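4.2 Do opened machines get a second life?

The claim most often made for repair-and-reuse schemes is that a retired office desktop is a box of good parts waiting for a new owner. The program documents we collected from Siltovgate and Wimow repeat it in almost the same words. We doubt it, or at least we doubt that the evidence offered so far supports it. The usual evidence is a count of machines taken in, set beside a count of machines sent to the shredder, with the gap between the two reported as reuse. A tower that sits on a shelf for two years with its processor missing falls into that gap and is counted as a success.

We therefore went back to the intake sheets. Of the 300 desktops logged by Siltovgate over the study period, 193 were opened. The sheets say that a machine was opened and who opened it. They rarely say what was taken out, and almost never what was put back. Portela's earlier survey of the Wosdale workshop ran into the same trouble and settled it by treating every opened machine as repaired. We see no good reason to do so. Taking off a side panel is a two-minute job and commits the worker to nothing.

The state of the case interior is a better guide, though a limited one. Figure 3 gives an idea of what can and cannot be read from it.
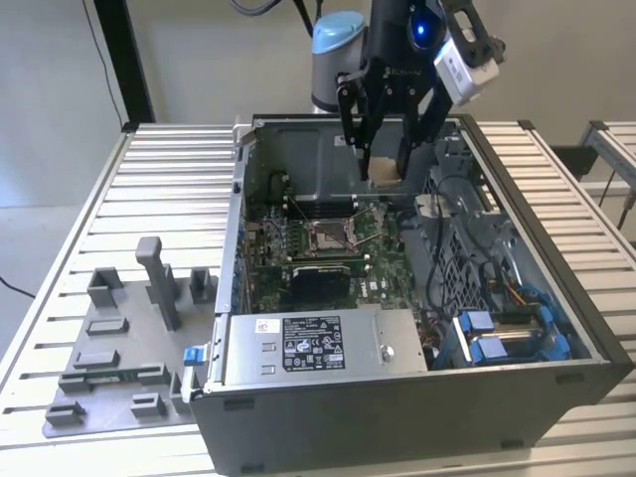 Figure 3. Opened desktop tower on its side on a slatted work table. The CPU socket is empty; the graphics card and power supply are in the case.

A reader who favors reuse will point to how much is present in a case like this one: a board with a Dell logo, a graphics card, a large power supply, a drive cage with its cables. A reader who does not will point to the socket. Both are looking at the same machine, and neither can tell whether the board works. An empty socket may mean that the processor was harvested for another build, that it failed, or that a new one is about to go in. The intake sheet has one box for all three.

Quinlan's resale records were meant to close this question. They list 71 complete desktops sold on from the Siltovgate stream, and the Siltovgate report cites that number with some pride. But Quinlan logs a sale under the serial number of the case, and the records do not show which parts inside came with it. If one sold machine holds parts from two others, the scheme has produced one working computer and two husks. Whether that is a good outcome depends on what becomes of the husks, a point on which the report is silent.

Heloísa Portela has argued, in comments on a draft of this section, that we ask too much of busy workshops and that part-level logging would slow the bench to a crawl. She may be right about the pace. The Wimow trial of part tags was dropped in July, after 600 tags, on grounds of staff time. It does not follow that the looser figures can be trusted in the meantime. We report them in Table 5 as upper limits and make no estimate of the true rate.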